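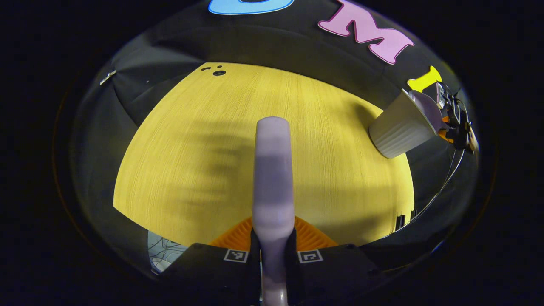 Home Threads Books About Search

1/ A few people asked how the second draft of Heta is going, so I'll put it in one thread and stop answering it in bits. Short version: it's longer than it was and the middle is still wrong.

2/ For anyone new, Heta is a fantasy novel set in a river town called Brundov, where the dead are allowed one letter a year. The main character sorts the letters. It's the first in what I hope will be two books. I used to say three.

3/ I started the second draft in January. The plan was to cut the opening and leave the rest mostly alone. The opening is gone. The rest didn't stay alone, as losing the opening meant four later chapters were talking about things the reader had never seen.

4/ Current state: 33 chapters, nearly 70 percent of them redrafted. I've been working from the front and skipping any chapter that takes more than a week. There are five skipped ones now and they are all in the same part of the book.

5/ Filipa Frade read the first ten chapters and sent back eleven pages of notes. Most of them were small. The large one was that she couldn't tell why Cilier stays in the town after the flood. I thought it was on the page. I went looking for it and found half a sentence in chapter six.

6/ So Cilier now has a debt. He owes the ferry office for his brother's passage and is working it off. That gave me a new scene at the office counter, about 1,000 words, and I like it more than most of what was there before.

7/ The debt also broke the boat chapter. If he owes the ferry office he can't very well borrow one of their boats without anyone minding. I haven't fixed this. At the moment he takes the boat and there's a note in brackets that says WHY DO THEY LET HIM.

8/ Someone asked about word count per week. I aim for 3,000 when drafting. When redrafting I don't count, it only makes me keep paragraphs I should take out.

9/ Someone else asked about outlines. I had one for the first draft and followed it up to the flood. For this draft I write a line for each chapter after it's finished, saying what changed in it. If I can't write the line, the chapter goes on the skipped pile.

10/ Names. I've had to rename the harbor master, who was called Haro, in a book called Heta, with a priest called Hedo. Jaime Rebelo pointed this out very politely. The harbor master is Barreto now. The priest is still Hedo until I think of something.

11/ On the writing group: there are four of us, meeting every other week. Jaime is writing a ghost story set on a night train, Filipa has a finished middle grade book out with agents, and Joaquim Macedo writes short stories and finishes them, so the rest of us don't ask him about it.

12/ We read out loud now, a few pages each. I was against it. It's slower, but I hear the long sentences, and I've stopped giving everyone in Brundov a speech about the river.

13/ What I've been reading: mostly older ghost stories, a history of river tolls (dry, useful), and a draft of Joana Teixeira's novella, which I can't say much about yet. It has a lighthouse and a very unpleasant aunt. I'll post when she has a date for it.

14/ Cover question. No, there isn't one. Sebastian Coman did the map sketch I posted before and has said he'd do a cleaner version once the streets stop moving. I've moved the market twice. It's now on the east bank and I would like it to stay there.

15/ Also no, I'm not sending it to anyone yet. I sent the last book out too early and got six rejections that all said the same thing about the ending, and they were right. I'd like to know about the ending myself first this time.

16/ Next job is the five skipped chapters. I'm starting with the one where the letters don't arrive – it has the least dialogue and I've already thrown out the first page.

17/ Correction to 7: Filipa says the ferry office could just add the boat to what he owes. That works. Brackets removed, one skipped chapter down to a smaller problem.

18/ I'll answer questions under this one until tomorrow night, then I'm off here for a couple of weeks to get the chapters done. If you want to read the old short story set in Brundov, it's still pinned.

Last updated: 6 June 2022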